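Small Capital, Long Table: How Osstead Became a Place to Talk

When the delegations from Plillon and Halvorsen arrived in Osstead last February, they were met at the airport by a single protocol officer and driven to a hotel with 40 rooms. There was no motorcade and no joint appearance on the steps. The foreign ministry issued a statement of four sentences, confirmed that discussions on the shared border would begin at 9 a.m., and declined to say anything further until the talks adjourned.

The restraint was deliberate. Over the past decade, Osstead has built a modest but durable reputation as a host for negotiations that larger capitals have been unable, or unwilling, to accommodate. Its diplomats do not present themselves as architects of peace. They speak of themselves as conveners, and they are careful with the word.

The dispute between Plillon and Halvorsen concerns a border 576 kilometers long, most of it settled by treaty and little of it contested on the ground. The difficulty lies in the upper valley at Plonercombe, where the river that marks the boundary has shifted its course several times. Farms that once stood on one bank now stand on the other. Residents hold deeds issued by one government and pay taxes to the second. A customs post built by Halvorsen was closed after Plillon protested its location, and for nearly three years the road through the valley carried no commercial traffic.

Relations deteriorated further when Plillon recalled its ambassador following a parliamentary speech in Halvorsen that described the valley as an internal matter. The speech was later amended in the official record, but the ambassador did not return. Trade between the two countries continued through third parties, at considerable cost to exporters on both sides, and the joint river authority ceased to meet.

It was at this stage that Osstead offered its services. The proposal was drafted by Rigoberto Valderrama, a career diplomat who had served in both capitals and who was then head of the ministry's regional affairs department. His paper ran to 12 pages and contained no suggested settlement. It dealt almost entirely with procedure: the order in which subjects would be raised, the languages of the record, the handling of maps, and the right of either party to suspend a session without giving cause.

"Governments that have stopped speaking do not need a third opinion about the border," Mr. Valderrama said in an interview at his office. "They need to know who enters the room first, who keeps the notes, and what will be said to the press. Once those matters are settled, they are generally able to speak for themselves."

Both governments accepted within the month. Plillon asked that the valley be discussed last, while Halvorsen asked that it be discussed first. The compromise, which placed it second on the agenda after the reopening of the embassies, took longer to reach than any other element of the program.
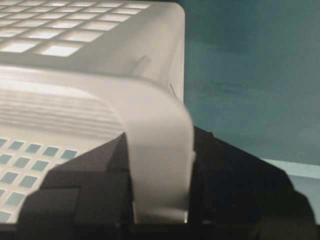 Does Osstead take a position on where the border should run?

The ministry has never published a view on the line itself, and its officials are instructed to refer all such inquiries to the two governments concerned. Its role is limited to hosting the sessions, keeping the agreed record, and transmitting documents between the parties when they are not meeting.

That limited role has its critics. Members of the opposition in Osstead have argued that the country bears the expense and the political risk of hosting while gaining little influence over the result. During the most recent budget debate, one deputy described the policy as "hospitality without interest" and called for a formal review. The government replied that the cost of the talks was small in relation to the general diplomatic budget, and that influence was not among their stated aims.

There are also doubts in the two capitals. In Halvorsen, a section of the governing party regards any discussion of the valley as a concession. In Plillon, provincial leaders have complained that they were not consulted before the delegation was appointed, and that no one from the border districts was included in it. Plillon's foreign ministry has since added two provincial advisers, who attend the sessions but do not speak in them.

The results to date are uneven. Chargés d'affaires have returned to both embassies, although neither country has named an ambassador. The joint river authority has resumed its meetings and has begun a new survey of the channel. The road through Plonercombe has been opened to commercial vehicles during daylight hours, under an arrangement that each side describes as temporary.

On the question of the farms, progress has been slower. The parties have agreed to compile a common register of disputed property, and 995 parcels of land have been entered so far. Each entry must be approved by both governments before it is considered final. Residents may submit documents at the municipal office in Plonercombe, where clerks from the two countries now work in adjoining rooms. The register does not determine ownership. It records what each party claims, and on what basis – a distinction that officials repeat often and that landowners in the valley do not always find satisfactory.

For the families concerned, the practical questions are immediate. Inheritances cannot be settled, and banks on either side of the river are reluctant to lend against land whose status is uncertain. Several owners have asked for an interim certificate that both governments would honor until a permanent agreement is reached. Halvorsen has indicated that it is prepared to consider such a document. Plillon has asked for more time to examine its legal effect.

Mr. Valderrama, who now chairs the sessions, does not offer a forecast. He notes that the treaty which fixed the rest of the border was negotiated over seven years and was interrupted twice by changes of government. He also points out that elections are due in Halvorsen, and that no delegation is likely to present major proposals before the outcome is known.

In the meantime, the technical groups continue their work. The survey team is expected to submit its findings on the northern section of the river first, followed by the more difficult southern bends. The working group on customs will consider whether the road may remain open after dark, a request made jointly by haulage companies in both countries. The next full session will be held in Osstead, at the same hotel, and will begin at 9 a.m.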